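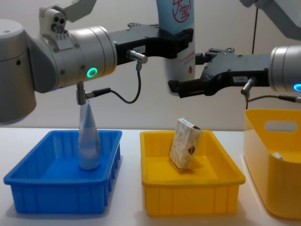

Two arms, three containers: the Valtari cell during the tidying job.

Valtari sells its two-arm cell to small shops that pack mixed orders, and lately to people who want to know if the same kit could put away the groceries. I had it for nearly two weeks in March.

Setup took 3 hours, most of that on cables. After that I gave it one chore, sorting household goods into trays and a basket, and ran it 227 times.

Tall packages went well. The left gripper takes them firmly and holds them upright. Small boxes are harder. If one leans, the arm often stops and asks for help, and you have to walk over and stand the box up yourself. Passing an item from one arm to the other is slow — I could clear the table by hand before it finished its second item.

Kristof Verbruggen, who handles support at Valtari, told me a software update should speed up the handover. I can only rate what I had.

For a packing bench with the same few products all day, it's worth a trial. For a kitchen, no. It still needs a person close by.

Rating: 2 out of 4 for shops. I'd skip it for the home.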